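Thread on day-old bread, which I have been reading and asking about since last November. I worked the counter at Neto Bakery on Radwan Street in Plendville for a few years and kept a notebook of what was left at closing. Sharing what's in it.

2/ First, terms. Day-old means baked yesterday. It does not mean stale and it does not mean returned. At Neto it went on a rack by the door at 7 in the morning and cost half price until noon.

3/ In my first full year with the notebook we had 3,881 items left at closing. That covers loaves, rolls, buns and sweet stuff. A pan of focaccia was one item, which skews it a little.

4/ The second year it was 3,018. Same oven, same hours, same two bakers. The change was that we stopped baking a second round of rolls after lunch unless the first round was more than half gone.

5/ Rolls and buns are the hard part. A loaf on day two is fine for most people. A roll has more crust for its size and dries out faster. Of that 3,018, rolls and buns made up 1,137.

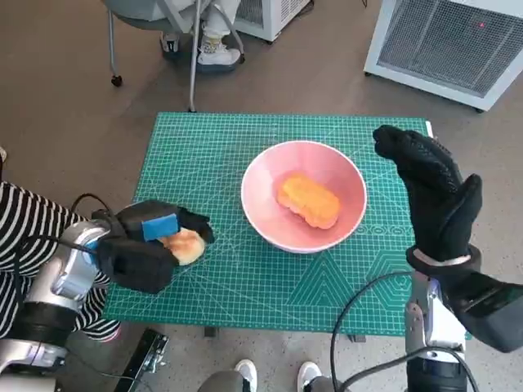 A round bun and a longer roll, the roll in the pink bowl.

6/ Shape matters too. Long rolls with a bumpy top pull apart, so people buy one and share it. Plain round buns sell by the bag before a cookout and hardly at all in between.

7/ Price: we tried 40 cents for any day-old roll, any size. They went faster than at half price, even though for the small ones half price was cheaper. People liked having one number. I have no better explanation.

8/ Rain was worse for us than cold. On a cold day people come in for bread and soup. On a wet day the whole street is dead by 3 and you have a full shelf at 6.

9/ Somebody always asks why a bakery doesn't just make less. If the shelf looks thin at 4, people walk past. Haretti Market, two blocks down, keeps its baskets full until closing, and customers compare. You bake some bread so the other bread will sell.

10/ Where the leftovers went: rack first, then the church pantry twice a week, then crumbs. The pantry preferred sliced loaves. They could take rolls, but only if they were bagged, and bagging took one of us twenty minutes at the end of a shift.

11/ Crumbs were the best use we found. Dry the rolls in the oven as it cools down, run them through the grinder, sell by the tub. The catch is that seeded and sweet rolls have to be kept out, so somebody has to sort.

12/ Now the home side, which is what most of you wrote to me about. Do not put bread in the fridge. It firms up faster there than on the counter. Counter for two days, then freezer.

13/ Freeze rolls on the day you buy them. If you wait until they're dry you are freezing dry rolls. Squeeze the air out of the bag and write the month on it.

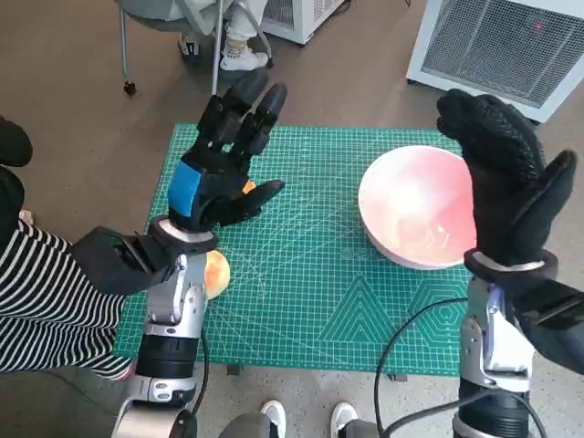

14/ To bring back a roll that has gone firm: wet your hand, rub the crust, put it straight on the oven rack at 325 for six or seven minutes. Eat it soon after. It will be harder than before by the time it cools, and you can't do it twice.

15/ Microwave works for soft buns if you wrap them in a damp paper towel and stop at fifteen seconds. For anything with a real crust, skip it.

16/ Past saving but not moldy: bread pudding, croutons, meatballs. If there is mold anywhere on it, throw out the whole thing. Cutting off the spot doesn't fix a soft bread.

17/ A couple of people asked if day-old racks are going away. I can only speak for Plendville. Neto still has one. Haretti moved theirs to the back by the milk, and I have walked right by it more than once.

18/ If your bakery doesn't have a rack, ask what time they bag up. Ours was 6:15, and nearly every evening there was a bag of mixed rolls for whoever was standing there.

19/ Correction to post 4: the lunch rule started in spring, so the second year is only partly under it. The notebook ends when I left, so I don't have a full year to compare.

20/ I'll post the crumb drying times when I find the page. It's in the other notebook, with the sourdough stuff.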